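Small wire bits, pale worktops and a bit of leopard print

I do love a workbench with some personality, and I've been fiddling with mine on and off since August. Most of the tips below are about wire: little hooks, clips, rings, the offcuts you swear you'll use one day. The rest are about the surface and the walls around it, which make more difference to fiddly work than I ever expected when I started.

Start with the top. A pale, marble-patterned surface is lovely for small metal work. Thin wire shows up dark against cream in a way it never did on my old brown desk, where I once lost a brooch pin for an entire evening. Go for faint marbling if you have the choice. Strong grey veins are the same width as the wire and your eye keeps chasing them.

If you're using a sticky-backed covering, cut it with a generous margin all round and fold it under. My bench is 800 mm deep and I bought a piece exactly that size the first time, so I had a bare strip at the front for months! Peel a hand's width of backing at a time and smooth from the middle outwards with a folded tea towel. Bubbles can be pricked with a sewing pin and pressed flat.

Now the walls. A bench with a back and two sides keeps things from pinging off into the carpet, and it gives you somewhere to be cheerful. Pink leopard print was Gladys Ñahui's suggestion and I laughed, and then I went and ordered it. Soft pink with darker rose spots next to a cream top is such a happy combination. Keep the pattern upright and leave the top plain, or nearly plain, because busy print directly under your hands is tiring.
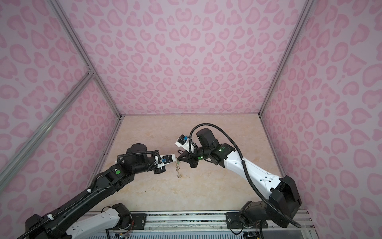
What is the best way to pick up a thin piece of wire from a smooth surface?

Use tweezers with flat, blunt tips and come in from the side, gripping the wire at its middle. If it's lying completely flat, press gently on one end so the other lifts a little, or slide it to the edge of the bench and take it from there. A damp fingertip works for very short pieces.

Some more things I've picked up along the way:

Cutting. Hold both sides of the wire when you snip. If you can't, cut with the loose end pointing down into a tub. Offcuts travel an astonishing distance and they are sharp.

Straightening. Pull the wire through a folded scrap of cotton, firmly, two or three times. For a kink, squeeze it with flat-nosed pliers along the bend first, then do the cotton. Brayan Arango wraps the jaws of his pliers in masking tape to avoid marks, and it works a treat on soft wire.

Bending several the same. Draw the shape on card, full size, and lay each piece over it as you go. I used to bend each one to match the last, and by number 10 the hooks had grown noticeably fatter than the first.

Storing. Jam jars look pretty and are useless for wire hooks, which tangle into one big lump. Try a shallow tin with a sheet of felt in the bottom, or hang finished pieces along a length of string. I counted my stash when I moved it over from the jars and had 498 pieces, which took a very long film to untangle.

Sweeping up. Put a magnet inside a sandwich bag, pass it over the bench, then turn the bag inside out over the bin. Steel bits drop straight off. Copper and aluminium won't come to a magnet at all, so follow with a strip of parcel tape.

Cleaning the top. Warm water, a drop of washing-up liquid and a soft cloth. Skip the scouring cream on anything with a printed pattern. Metal can leave grey rub marks on a light surface, and an ordinary pencil eraser lifts most of those (try a hidden corner first).

Cleaning fabric-covered walls. A lint roller is brilliant for dust. Do check for stray wire before you run your hand over it, though. Ouch.

Framing the corners. If your walls are thin board, a metal or timber edge stops them bowing. I fixed mine every 150 mm to begin with, which was overkill, and some 6 screws a side would have done nicely.

Light. Put the lamp low and to one side. Thin wire throws a little shadow that way and you'll often spot the shadow first.

Hayley Mapplebeck has asked whether leopard print would look too much in a kitchen. I'd put it on the inside of a cupboard door and see how you feel after a week!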